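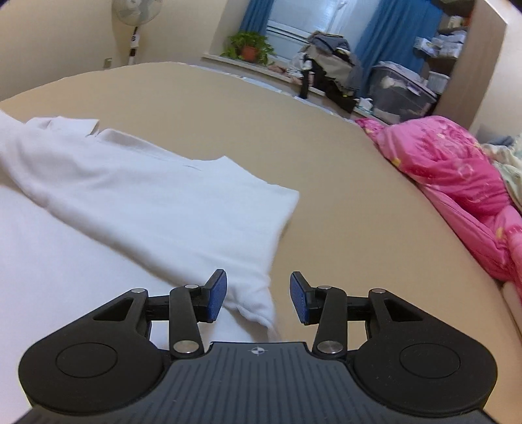 Menevach Clothing and Linen Exchange
Progress report to the Talebi Fund, second half of the grant year

We're pleased to send this one in. The spring was our busiest stretch so far, and the move to the bigger room on the ground floor in June went better than we dared hope. We closed for 4 days and reopened with every rail up and the baby clothes already sorted by size.

Families served
Our target for the year was 400 household visits and we have now passed it, with several weeks still to run. Of the households that came in this period, 123 were new to us. Most heard about the exchange from a neighbor or from the school newsletter, and quite a few came back with bags of their own to give. We love seeing that! It was the whole idea when we first wrote to you, and it's happening sooner than we planned for.

Bedding
Your grant let us start taking sheets and blankets as well as clothes, and demand has been huge. Twin sheets go out almost as soon as they're folded. We are short on full and queen sizes and always short on pillowcases. We now send home a starter bundle (one sheet set, one blanket, two towels) with anyone moving into a first apartment, and 54 bundles have gone out so far. The Favon Street shelter has asked if they can refer people to us directly, and we've said yes.

Laundry
The two washers bought with the equipment money are running every open day. One had a drain problem in the first month, which the supplier fixed under warranty. The dryer is still the slow point. On wet days we end up with damp loads waiting in baskets well into the evening - we've put up a ceiling rack, and it helps with the lighter things, but towels really need the machine. We would like to move the unspent part of the signage budget toward a second dryer and will send a separate request with quotes.

Mending table
This was the piece we were least sure of, and it has turned into a favorite. The mending table runs two evenings a month, from 6 p.m., and people bring their own clothes as well as helping with ours. Teenagers like patching jeans. Buttons and hems are most of the work. We need more thread in dark colors and at least one more decent iron.

Record keeping
We switched from paper cards to the Lutex sign-in sheet in the spring. It took a while to get everyone using it the same way, so the first few weeks of figures are patchy on household size. Visit totals are solid.

Coming up
- Winter coat collection, starting earlier than last year
- School uniform swap in August
- Shelving along the back wall, once the landlord signs off on the fixings

Receipts and the budget table are attached separately.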